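Dec 18, 2023

Back from the choir weekend in Drumdale. Writing this down before I lose it, and because I said I would keep a record of the whole season, from the first rehearsal in July to the last carol.

We left the church lot at dark in two buses. I was on the second one with the altos and most of the brass. The heater worked on one side only. I sat on the wrong side and kept my gloves on until the rest stop. Gijs De Haan had the seat across the aisle and spent the ride marking breaths in his music with a short pencil. He sings bass and has done the Drumdale trip before, so I asked him what the hall was like. He said the sound goes up and does not come back, and that you have to trust your own part.

He was right about that. The rehearsal in the afternoon was rough. We had four churches in the combined choir, and each had learned the Maes setting of the Magnificat from a different printing. Ours has the repeat at letter D. The Buvum people had no repeat, so they went on and we went back, and it fell apart twice before the director stopped and asked everyone to hold up their copies. We agreed to skip the repeat. I crossed it out in pen.

There was also a problem with the key of the opening hymn. The brass parts were a step higher than the organ book. The organist said she could move it down or up, it made no difference to her, so we went with the brass. The sopranos were happy with that and the basses were not. I am an alto and it was fine for me either way.

Supper was in the lower hall. Ham, green beans, rolls, two kinds of pie. I had the apple. I sat with some of the Buvum women and we talked about robes. They have given theirs up and sing in black with a red scarf. Our robes are hot and the sleeves catch on the folder rings. I would vote for scarves if it came up, but I don't expect it will while the current robes are still in one piece.

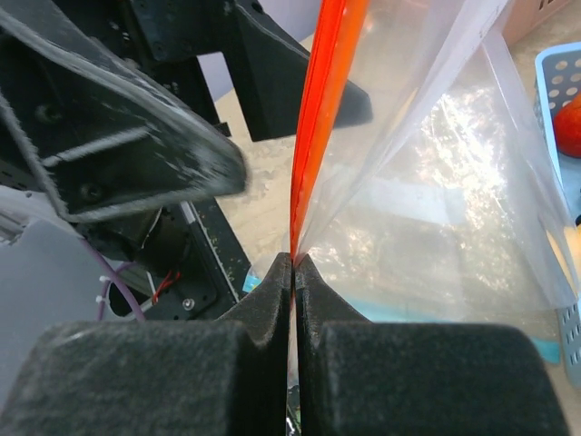

Gijs thought we should drop the robes for the summer service at least and see how people take it. I told him to bring it up in January. He won't. He doesn't like meetings.

I slept badly. Our rooms were in the old guest house behind the church, and the radiator knocked. I went over the words of the third anthem in my head, which has four verses that all start with the same line, and I kept mixing up the second and the fourth. In the morning I wrote the first word of each second line on a card and kept it in my folder. I used it in the concert and I am not ashamed of it.

The concert was at four. They had put out 400 chairs and it was full before the ringers had finished setting up. People stood along the back wall. The program called us the Drumdale Combined Choir and Brass, and for once our church was spelled right.

How it went, in order:

- **Opening hymn.** Good. Loud. The people sang too and we could hardly hear the organ.
- **Magnificat.** No repeat. One person behind me went back to D anyway and stopped after two notes.
- **Handbells.** They played without us. I got to sit down.
- **Third anthem.** The verses came out in the right order. The tenors were late on the last entrance, but so was the beat.
- **Reading and prayer.** The pastor from the host church kept it short.
- **Carols with the brass.** The best part. I got a lump in my throat on the last one and had to leave out a line.

The pitch sagged in the piece without organ. I could tell because the high note was easy, and it is never easy. We were a half step low by the end. The director gave us the look, then smiled, then moved on.

The offering was for the Humix fund, which buys instruments for children in the county schools. They counted it in the office while we stacked chairs and someone came out with the figure, $717 in cash, not including checks. The host church had hoped for less, so there was clapping from the people who were still there. I stacked chairs with a boy from the trombones. He said he got his first horn through the fund. It had a dent in it and he never had it fixed.

I turned in my music at the table by the door. The librarian wanted all the Magnificats back, and I had to show her the pen mark. She said half the copies had one now and she would order new ones with the money from the spring dinner, if there is a spring dinner. 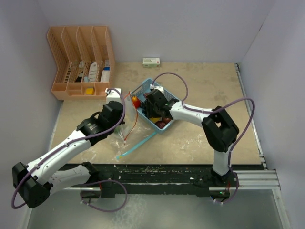 Mae wrote to the choir list while we were still on the bus home. Could we all please check our bags for her black folder, she asked, as it had her solo in it and also the only copy of the seating plan. She added that she had enjoyed every minute and that the altos were the only section to watch the director in the Magnificat. I read this out and there was some noise from the tenors.

I looked in my bag and didn't have the folder. I did have two copies of the program and one of the rolls from supper in a napkin.

The ride home took 40 minutes longer than the ride out. There was snow on the hill road and the driver took it slowly. We sang a little at the start, then people slept. Gijs had moved to the front to keep the driver company. I had a seat on the warm side this time.

Things to remember for next year:

- Ask in July which printing of each piece the other churches have.
- Bring a pillow.
- Flat shoes. The risers are narrow and we stood for most of the first half.
- Learn the third anthem properly, without the card.
- Find out who decides about the robes.

My voice is low and scratchy today. I had tea with honey at breakfast and again at noon and have not talked much. We sing again on Christmas Eve, only our own choir, only five pieces, and I know all of them. Rehearsal starts at seven and I said I would come early to put out the hymnals.

Mae found her folder. It was under the seat on the first bus.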